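Floral wallpaper

Floral wallpaper is a wall covering printed with flowers, leaves or whole plants, usually in a repeating pattern. It is sold in rolls or panels and is often credited with making rooms look larger, calmer or warmer. Little of this has been tested, and much of it comes from the people selling the rolls.

Pattern and scale

Most designs repeat at a fixed distance, known as the repeat. A large repeat wastes more paper, because each strip has to be shifted to line up with the one beside it. Catalogs tend to mention this in small print. The Sowerby pattern book lists a tropical design with a 90 cm repeat and suggests it for "any room," a claim that is hard to square with the offcuts it leaves in a small one. 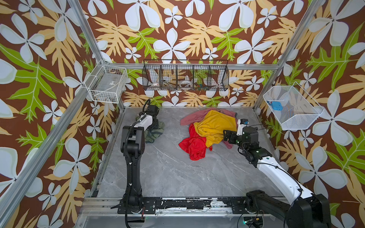 Large pale flowers and tropical leaves on a dark brown background.

Dark backgrounds are said to hide dirt. They may hide smudges, but pale scuffs and open seams show more clearly on them, and white paper edges often have to be colored in by hand.

Claims about mood

The Drotgate survey, which is widely repeated in decorating guides, reported that floral walls made people feel more relaxed. It drew on 357 replies, all from customers who had just bought floral paper. A later survey in Itine asked 40 tenants who had not picked their own walls and found no clear preference. Neither study compared the same room before and after papering, so the question remains open.

Durability

Vinyl-coated papers can usually be wiped with a damp cloth. Uncoated papers often cannot, whatever the word "washable" on the label might suggest. The Vutine range was advertised as fade-proof for 40 years, although it had been on sale for far less time than that. Strong sunlight fades most printed papers sooner or later.

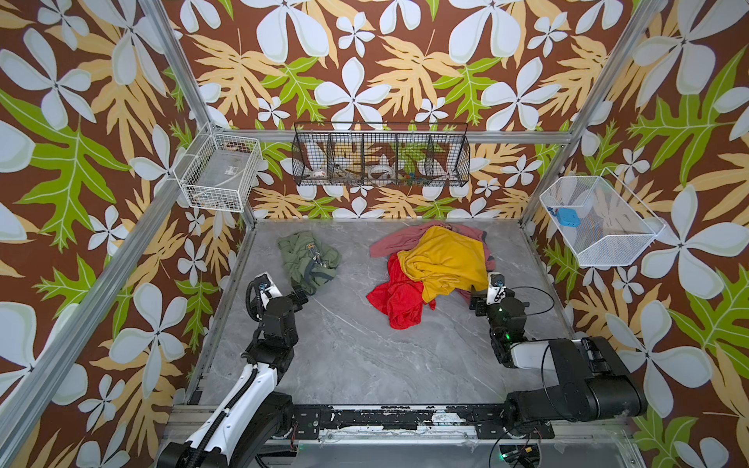

Does a large flower print make a small room look smaller?
It depends on the light, the furniture and the person looking. The usual rule against big prints in small rooms is repeated often, with very little evidence behind it.

Contact | Copyright | Back to top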